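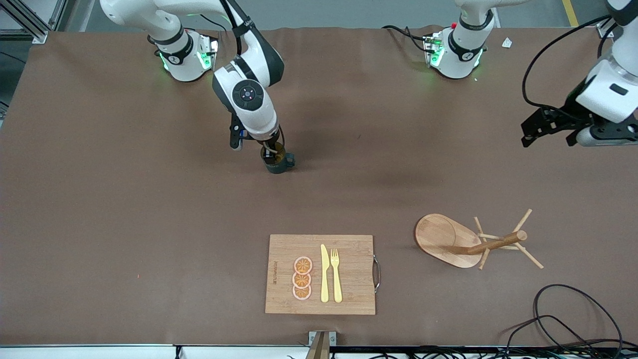

Getting Old Coffee and Tea Stains Out of a Cup

Every cleaning page on the internet promises a cup like new in seconds. I don't believe most of them. I've tried the lemon halves, the eggshells and the fizzing volcano of vinegar and baking soda, which mostly makes salty water and a lot of noise. What follows is duller and has worked on most of the cups in my cupboard.

1. Check the cup first. If it has a glued handle, metallic trim or a fine crack, skip the soaking and go straight to step 3.

2. Fill it with warm water and a spoonful of plain baking soda. Leave it overnight. Some sites say ten minutes – try that if you like, then come back and do it properly.

3. Pour out the water and make a thick paste with fresh baking soda and a few drops of water. Rub with a soft damp cloth, especially where the wall meets the bottom. Stains hang on there long after the sides look clean.

4. Rinse twice, wash with ordinary dish soap and let it dry upside down on a rack.

Clear or tinted cups are harder to judge. Hold them up to a window once they're dry, as a wet surface hides a lot. Cloudiness that's still there after two rounds is probably fine scratching, and no paste will fix it.

Mhairi Ritchie wrote in to recommend denture tablets. I tried them in November and saw no difference, but they cost more.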